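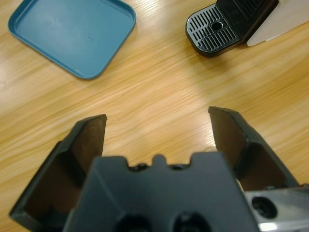 June, 9:40 pm

Third evening with the Brollbridge conversion, and I still don't buy the damage table.

Jorker says on the store page that combat was "rebuilt from the dice up." What I see in the log is the old to-hit roll with a new font. I ran 202 attacks against the same armored target, Jinetti as the fighter, no buffs, difficulty on the middle setting. She hit on 35 of them. The character sheet promises her a much better chance than that, so either the sheet is wrong or there's a penalty it doesn't show.

Things I've ruled out:

- Fatigue. Rested before each batch, no change.
- The shield. Took it off, same misses, more bruises.
- Flanking. Tyagi parked behind the target for half the run and did nothing useful.

What I haven't ruled out is the encumbrance bug people keep bringing up on the forum. I'm doubtful. Every missed roll in this game gets blamed on encumbrance, and the one save file posted as proof had a modded pack in it.

Saves: slot 2 is the clean one, before the bridge. Slot 8 has Tyagi leveled up and should NOT be used for combat numbers, I respecced him by accident and kept going.

The patch notes claim "improved pathfinding." Tyagi walked into the mill wall for a full turn, backed up, and walked into it again. I'd like to know what it was improved from.

The writing holds up better than I expected - the ferry argument is good, and it has two ways out that don't end in a fight. The tabletop module only had one, if I remember it right. Should dig out the booklet and check before anyone quotes me.

Next: same test with a bow, slot 2, pack emptied completely. If the hit rate jumps I'll owe the forum an apology. Also try it with the combat log on verbose, which I forgot to switch on tonight until the last batch.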